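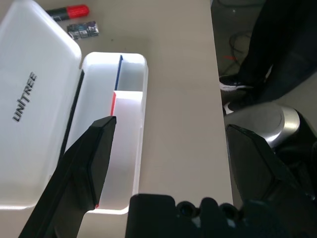 Wrist cam, white case open, fingers just over the insert.

18 Feb 2022

Okay, writing this up before the weekend eats it. Pak-hei wants numbers for the Monday meeting and Violeta wants to know whether she can have the arm back, so both of you can read this and stop messaging me.

What I was after this week: does the wrist-only policy get any better at the open case if we feed it gripper-relative actions, or were we kidding ourselves in January? Back then everything was in the base frame, and whenever the case got put down at a slightly different angle the arm would wander off to where the case used to be. Very confident about it, too. So I re-exported the whole set with each action expressed relative to the gripper pose at that timestep, kept the same network, same learning rate, same image size, and trained both versions overnight on Homel (the old box with the noisy fan, the new one was busy).

Training set is 1492 demos after filtering. I threw out anything where the teleop link dropped mid-reach, plus a handful where the operator clearly changed their mind halfway. No, Pak-hei, I didn't keep a list of which ones. I know. I'll write the filter up properly and put it in the repo.

Ran 100 trials on each version. Case re-placed by hand every time, lid open, and I tried to be fair about the angles by using the Mok sheet, which gives you a random rotation and offset to copy. A trial counts as a success if the fingers close on the insert, lift it clear of the rim and hold it for three seconds. Anything that needed me on the stop button is a fail, even if it might've sorted itself out.

Gripper-relative got 80. Base frame got 47, and most of those were the easy placements where the case sat close to the training average. I'm pretty chuffed with that! It's the biggest jump we've had from a change that took one afternoon to code.

Now the ugly bits. The fails for the relative version bunch up in two places. First one is glare. The lid and the inside walls are glossy white, and with all the overheads on, the walls basically glow in the wrist view and you lose the edge of the insert on one side. The insert is white as well, so the red strip along its left edge is doing an awful lot of work. I reckon the policy has learned to find the red strip and not much else. Want to test that by covering it with white tape, a quick 20 trials or so, and see if the whole thing falls over. If it does, that's useful to know and slightly embarrassing.

Second one is the thin divider near the small square pocket. When the approach comes in too far up the case, a fingertip lands on the divider and the arm just leans on it. Force limit catches it, nothing's been damaged, but the policy has no idea it's stuck. There's nothing in the demos showing a recovery from that spot, so fair enough. I'd like to record a small batch of deliberate bad starts there — Violeta, you're much smoother on the teleop than I am, could you do those?

Things I moved or didn't move, for whoever repeats this. The marker with the red cap and the little printed packet are left on the table past the lid as clutter. Please leave them out, they're in the demos too. The fingers fill a big chunk of the bottom of the wrist view and I haven't masked them. Tried masking on Wirix last month and it made things worse, I think because the policy uses the fingertips to judge how far off the case it is. Haven't checked that properly.

Also, the black cable on the floor by the table edge needs somewhere to live. Pak-hei, can we get a hook or something on that side?

One more worry. I placed the case for every trial and I knew which version was running. The Mok sheet helps but I could still be nudging things without meaning to. Before any of this goes in the Priria write-up I want someone else placing and me not telling them which checkpoint is loaded. Should be half a day if the arm behaves.

To do:
White tape over the red strip, 20 trials
Bad-start demos near the divider (Violeta)
Repeat with half the overheads off
Blind placement run, both versions
Filter script into the repo (me, yes, really)

Checkpoints are on Homel under my folder, the relative one has "rel" in the name. Arm is free from Monday lunch, Violeta, but leave the wrist camera on please, the calibration took me ages.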